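Setting Up a Tabletop Pick Task: House Rules
Written by Renu Dixit, Tundby lab. Last changed in July.

These rules apply to anyone running a tabletop arm at Tundby or Delstead. Read them before you power up.

Step 1. Lay the cloth flat and put the props down before the arm is enabled. Start with the fingers closed and clear of every object.

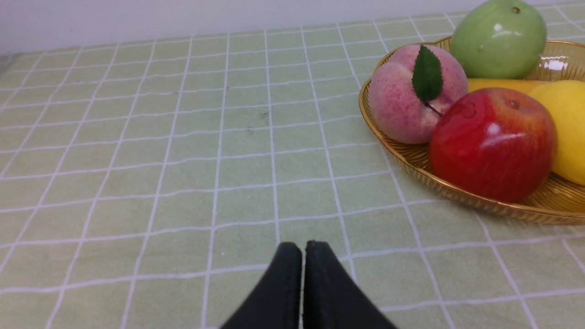 Start position: fingers together, fruit basket to the right.

Step 2. Set the speed limit to 200 mm per second for the first 6 runs. Do not raise it without a second person in the room.

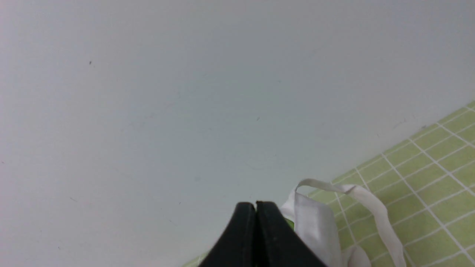 Soft items need their own check. Fabric can fold under a fingertip, and a strap can catch on it. A face mask lying right beside the gripper, with its ear loop stretched out over the grid, is the sort of thing to look at before you send the next move. If a loop could snag, stop the arm and move the item by hand.

Step 3. Keep one hand near the stop button – the person at the button does nothing else. Swap places every 12 runs.

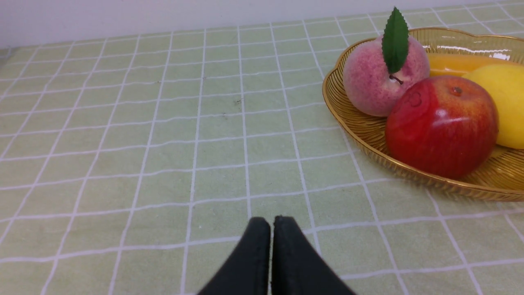

Log every stop, even a short one. Write the run number, who was at the button and what the arm was doing. Satish Rajput reads the log at the end of each shift.
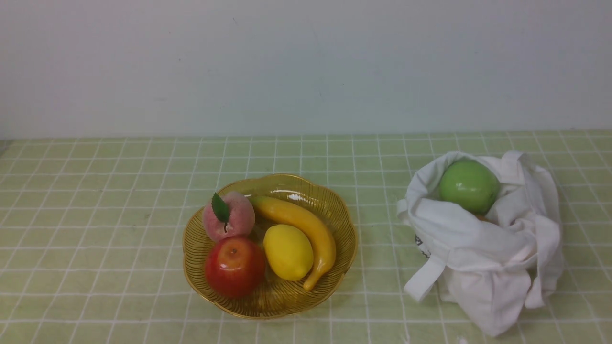
When can I reach into the work area?
Only after the arm is disabled and the other operator has said so out loud. Wait 2 seconds, then reach in.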